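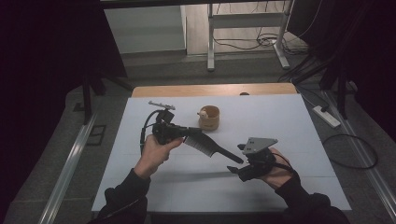
*Canetti tail comb, side view, with the tail to the right.*

# Equipment Review: Canetti Fine-Tooth Tail Comb

**Prepared for:** Listdale School of Hairdressing, Equipment Office
**Reviewer:** Chelsea Birkett, Senior Instructor
**Trial period:** eight weeks, ending in September

The Equipment Office requested a review of the Canetti tail comb as a possible replacement for the Vídalín model now included in the first-year kit. Twenty-four combs were purchased for the trial and issued to the Wednesday sectioning class. Students used them for parting, weaving, backcombing and roller setting, first on practice heads and later on clients in the teaching salon.

## Head and teeth

The Canetti has a wide head with fine, tightly packed teeth. On straight and lightly waved hair it gives good tension and leaves a smooth section. Results on thick, curly hair were less satisfactory. Several students found that the teeth caught near the root, and they were instructed to detangle with a wide-tooth comb before taking sections. The school would give the same instruction for any comb of this type.

The upper edge of the head is curved. Instructors had some concern that students with small hands would find the head too broad to turn quickly between the fingers. This was true during the first two sessions and was not raised again.

Two combs lost a tooth during the trial. One of these had been dropped on a hard floor. The cause of the other loss was not recorded.

## Tail

The handle narrows sharply below the head and continues as a smooth, slender tail ending in a short metal tip. The tip is the main difference between this comb and the Vídalín, which has a plain plastic point. Partings drawn with the Canetti were straighter in nearly every student's work, and weaving for highlights was noticeably faster. The tip must be kept nearly flat to the scalp. Students who held it upright received complaints from clients, and this point should be covered at the first demonstration.

The smooth surface of the tail is easy to wipe down but becomes slippery when the hand is coated with conditioner or setting lotion. A light texture on the upper part of the tail would be a useful improvement.

A line of small white lettering runs along the handle. It is too small to serve as identification at the workstation, and students should continue to mark their own combs with colored tape.

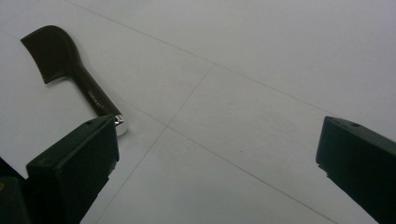
## Cleaning

Combs were washed after each client and disinfected according to the school's standard procedure. Preben Ingvarsson inspected the full set at the end of the trial and reported no warping and no loosening of the metal tips. Residue does collect between the teeth after backcombing with spray, and a small brush is needed to remove it.

## Recommendation

The Canetti is recommended for the first-year kit. The Equipment Office is asked to order 144 combs through Itia, the school's current supplier, before the next intake. Existing stocks of the Vídalín may be kept for use on practice heads until they are worn out.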